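The Politics of Being Deeply Concerned

Joint statements on human rights keep getting longer. It is hard to say what else they do.

By Consuelo Escobar

The document arrived a little after 7 in the evening, which is when documents of this kind tend to arrive. It ran to four pages. It had 19 governments behind it, and it expressed grave concern over the treatment of people displaced from the Huanca valley, where a dam project has been pushing families off their land for longer than most of the diplomats involved have held their jobs.

I read it twice. On the second reading I took out a pen and underlined every verb that required somebody to do something. There were two. One invited the government of the day to "consider engaging" with its critics. The other encouraged all parties to "remain seized of the matter," a phrase that means, as far as I can tell, that they should go on knowing about it.

I have been covering this world on and off for a good while, and I would like to believe in it more than I do. The people who draft these texts are mostly serious. They work late, they know their files, and they can tell you exactly why "deplores" was traded for "regrets" at the last minute and what was handed over in return. What they can't tell you, or won't, is what the trade was worth to a family in Huanca whose house is now under a reservoir.
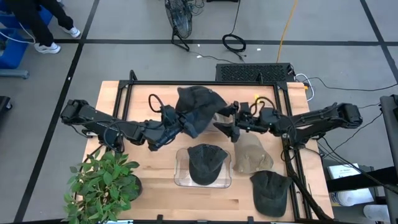 Ask why the statement exists and you get several answers, depending on who is buying the coffee. Officials say it puts a marker down. Lawyers say it builds a record, and that records matter years later when a court finally gets interested. Campaigners say it gives people on the ground something to wave. I have some sympathy with the lawyers. The marker argument I find harder to swallow, partly because so many markers have been put down by now that the field is difficult to walk across.

And then there is the matter of who signs. Look down the list on the Huanca statement and you'll find governments that have never shown any interest in river valleys, displaced farmers or dams, apart from building them. Some have relocated their own citizens on a scale that makes Huanca look modest. A former delegate I spoke to described the signing process as a kind of ledger. You join mine on land, I join yours on prisons, and we both stay quiet when the subject turns to newspapers. He didn't seem embarrassed by this. He thought it was how anything got done at all.

Maybe so. But it has a cost. When a government accused of abuse looks at its accusers and sees a roll call of people who owe each other favors, it has its reply ready before the reading is finished. The reply in this case came the next morning and used the word "selective" five times. It was a bad-faith answer. It also wasn't entirely wrong, and that is an uncomfortable thing to write.

Supporters of the system say the fix is better information. Into that gap has stepped Jurisness, a small outfit that tracks joint statements and scores the signatories on what they did afterward. Did they raise the issue in bilateral talks? Did they change an arms license, a loan, a visa rule? The idea is sound and I wanted to like it. Then I spent an afternoon with the scoring guide. A government gets points for hosting a panel discussion. It gets points for "public reiteration," meaning it can issue a second statement and be rewarded for having followed up on the first. By that measure the diligent country is the one that repeats itself.

To be fair to Jurisness, its staff know the problem. One of them told me the earlier version of the guide counted only concrete measures, and that almost everybody scored zero. Funders did not care for a chart with nothing on it. I thought the empty chart sounded like the most useful thing they had ever produced, and I said so. She laughed, a bit tiredly.

The test case people always bring up with me is Bumari. There, they say, international pressure worked. A detention camp outside the town was closed, and the closing followed a run of joint statements, each stronger than the last. I've heard this told at dinners as though the text itself had unlocked the gate.

The order of events is right. The rest is shakier. In the same season a trade agreement came up for renewal and a large buyer of the region's copper let it be known that it was looking elsewhere. The camp was also expensive and half the guards hadn't been paid. Former detainees I interviewed talked about the guards leaving. None of them mentioned a statement, and when I brought it up, one man asked me politely what it had said. I read him a paragraph. He listened to all of it and then asked whether the other countries had taken any of the prisoners in. More than 2 hundred people had applied. I couldn't find a signatory that had accepted one. 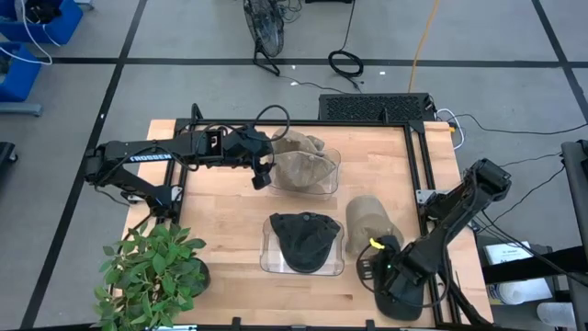
What would count as trying

None of this means governments should keep quiet. Silence gets noticed too, and in places like Huanca it gets read as permission. My complaint is with the exchange rate. A joint statement costs a foreign ministry a few evenings of staff time, and it is presented at home as an act of courage.

There are cheaper ways to be believed. Wamo, a legal aid group working with the valley families, has been asking for the same short set of things since last September: money for land surveys, independent observers at the compensation hearings, and a pause on export credits for the companies pouring the concrete. The surveys would cost less than a midsize diplomatic conference. I asked several of the signing governments whether they would pay for them. Most didn't reply. One press office sent me a link to the statement.

The compensation hearings start again next month. Wamo expects to send a single lawyer, who will be sharing a car with the company's team, there being one decent road up to the valley and not many people willing to drive it. The signatories have been invited to observe. At the time of writing, the seats set aside for them had not been claimed.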